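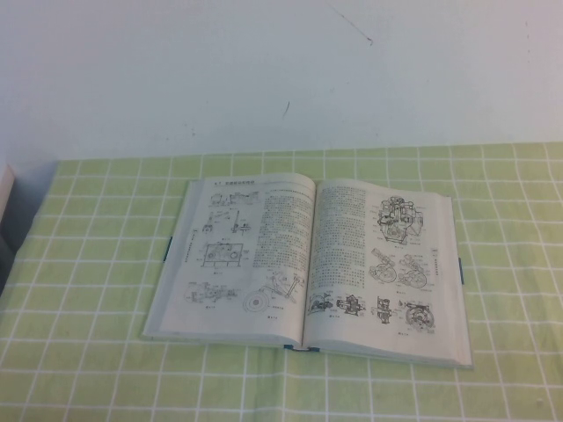

Can You Really Read a Book If You Can't Read the Words?

A page for doubters, ages 8 to 12
21 Feb 2018

People say a picture is worth a thousand words. Who counted? I'm suspicious of sayings like that, and you should be too. So let's test it on a hard case: a thick book about machines, full of drawings, with all its writing in Chinese. If you read Chinese, you have a head start. If you don't, how much can you get out of a page?

Some grown-ups will tell you "everything!" I don't believe them. Some will tell you "nothing." I don't believe them either.

What kind of book is it?

You can work that out without a dictionary. Storybooks have pictures of people doing things. A machine book has pictures of parts: shafts, wheels, brackets, levers. The drawings are made with thin black lines and hardly any shading. It looks like a dull way to draw until you try to copy a photo of a bicycle chain and find that half of it is hidden in shadow. A line drawing leaves the shadows out so you can see where one part stops and the next begins. 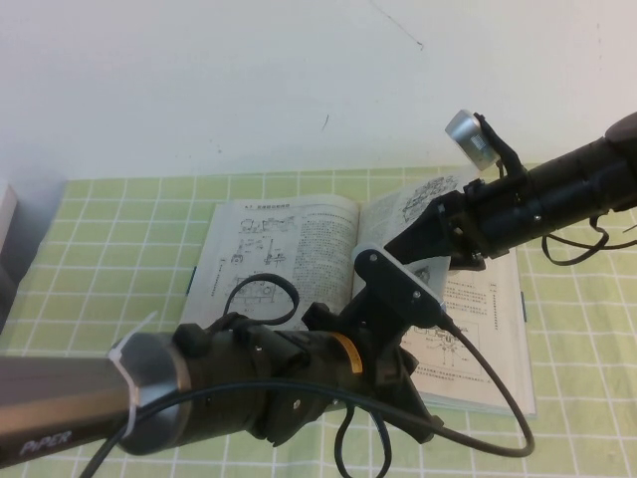
Engineers also like to draw a machine from a corner, so that you see the top and two sides all at once. That's called an isometric drawing. It has a trick in it. In real life, the far end of a box looks smaller than the near end. In an isometric drawing, both ends are the same size. So is the drawing lying? A little bit, yes. It lies about how things look to your eye so that it can tell the truth about how they are shaped.

What are all those skinny lines?

They're called leader lines. Each one starts at a part and runs out to a label or a number. A number next to a wheel doesn't mean the wheel is that big, or that there are that many wheels. It's usually more like a name tag, and you have to look somewhere else on the page to find out what the name is. If you guess, you may guess wrong. I once decided that part 150 on a pump drawing was 150 inches long. The pump would not have fit in my house. 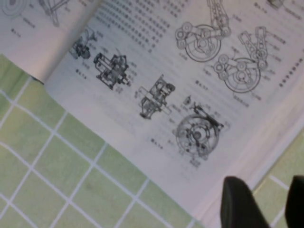 How do you find the right drawing?

Look for the small print underneath. In many Chinese textbooks it begins with the character 图, which means "figure" or "picture." After it comes a number with a dot in the middle. The part before the dot is often the chapter and the part after it is the drawing's place in line. So 图5.2 would most likely be the second figure in chapter five. You have now read some Chinese. Don't brag yet, it's one character.

How many would you need to read the rest? You'll see all sorts of numbers, and I'd ask how each of them was worked out. A child who knows 700 characters can read plenty of simple things, but a machine book uses special words that even good readers may have to look up.

Circles inside circles
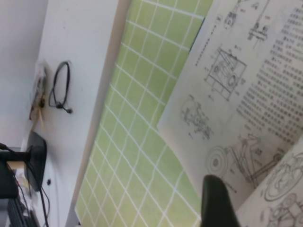 When you find a drawing made of rings, one inside the next, you might be looking at a wheel or a pulley from the side. You might also be looking straight down the end of a shaft. Check whether anything else is connected to it, like an arm or a rod. That's a clue, but it isn't proof. The words beside the drawing would settle it, and there you are, stuck again.

So was the saying right?

Try it for yourself. Borrow a machine book in a language you don't know. Pick one drawing and write down what you think the machine does. Then ask someone who reads the language to check you. Mark each guess right, wrong or can't tell, and be strict about it. My own list had a lot of "can't tell."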